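Section 3. Setting Up the Noodle Table

This section covers laying out the tabletop before a meal. Read it through once before you start. Section 2 covers unpacking and first washing, and the parts list at the back gives the order codes for replacements.

The steps are written for the Flemby colander and bowl, but any square colander that sits level on its bowl can be used the same way. Plates, cups and jars are not supplied.

Before you start

Clear the tabletop and wipe it with a damp cloth. Dry it with a second cloth. A glossy top shows water marks, and a bowl with a wet foot will slide on it.

Check the colander for chips along the rim. If you find one, do not use the colander for food. Contact Jener parts service and quote part 138.

You will need:
the colander and the bowl it rests on
dried noodles
plates and cups
a utensil holder and its stand
chopsticks
a round wire trivet
a jar for syrup, honey or sauce, with its lid

Setting out the table

1. Put the utensil holder on its stand toward the back of the table. Press down lightly on each side. If the stand rocks, turn it a little until it sits flat.

2. Load the chopsticks with the eating ends up. Keep pairs together if your set has mixed colors. Do not pack the holder so tightly that pulling one stick lifts the others.

3. Set the wire trivet next to the holder. This is where the hot pot goes, so leave a clear path to it from the stove side.

4. Stack the glasses close to the trivet but not on it. Stack only glasses of the same shape. If two stick together, do not twist them. Stand the lower one in warm water and fill the upper one with cold.

5. Place the bowl on the table and set the colander on top. The colander should rest on the bowl without tipping when you press on a corner.

6. Lay the dried noodles in the colander as a bundle. Long noodles will stick out over one side. Turn the colander so the ends point away from the place where you will be working, or they will catch on your sleeve.

7. Stand the jar behind the colander with the lid on. Tighten the lid before you move the jar.

8. Put out the plates and cups last, along the front edge.
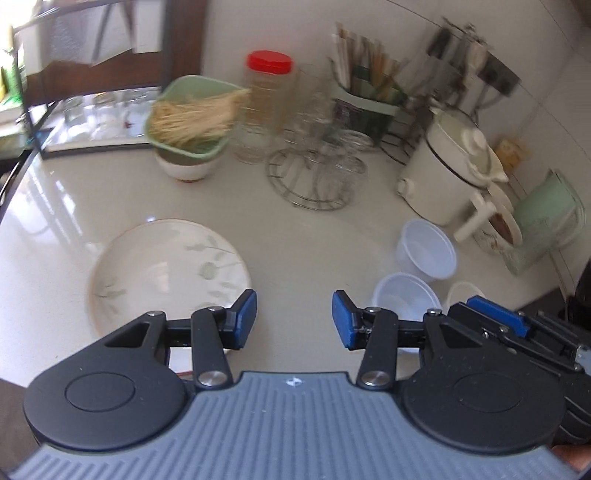
Figure 3-1. Tabletop during set-up: noodles in the colander, chopsticks at the back, cups not yet stood up.

Stand the cups upright once everything behind them is in place. Light plastic cups tip easily when you reach across them, so many people leave them lying down until the end. Keep them well back from the edge of a round table.

Note: A small container with a wire handle can be used for garnishes. Fold the handle down before guests sit, if it folds.

Note: Flat plates with a raised rim are fine for drained noodles and side dishes. Use bowls for anything in broth.

Cooking and draining

9. Carry the pot to a full boil on the stove. Take the colander to the pot with the noodles in it and slide them in from one side. Do not drop them from a height.

10. Rinse the colander and put it in the sink, without the bowl under it.

11. When the noodles are done, pour slowly into the colander, away from yourself. Let them drain for 2 minutes, then shake once.

12. Set the colander back on the bowl and return both to the table. The bowl catches the last of the water. Empty it before serving if the water reaches the bottom of the colander.

CAUTION: Never drain a full pot over the bowl. The bowl will overflow and hot water will run across the table.

CAUTION: The colander stays hot after draining. Hold it with dry cloths.

CAUTION: Do not put a hot pot directly on a glossy tabletop, even for a moment. Use the trivet.

Clearing up

13. Remove leftover noodles before they dry. If they have already stuck, soak the colander in warm water and loosen them with a soft brush. Do not use a knife point in the holes.

14. Wipe the outside of the jar and the threads under the lid. Sticky threads are the usual cause of a lid that will not open.

15. Wash chopsticks soon after the meal and dry them lying flat. Wooden ones should not be left standing in water. Return them to the holder when fully dry.

16. Tip out any water that has collected in the utensil holder and wipe the stand.

If something is not right

Colander tips on the bowl: the bowl is too wide or too narrow. See the size chart on page 53.

Noodles slide out over the side: the bundle is too large. Split it and keep the rest in the packet.

Holder leans when full: move some chopsticks to the opposite side, or take a few out.

White film on the glasses: hard water. Rinse with diluted vinegar, then plain water.

Section text by Bethel Ambaye. Steps checked by Catrin Gape. Revised Wed 25 August.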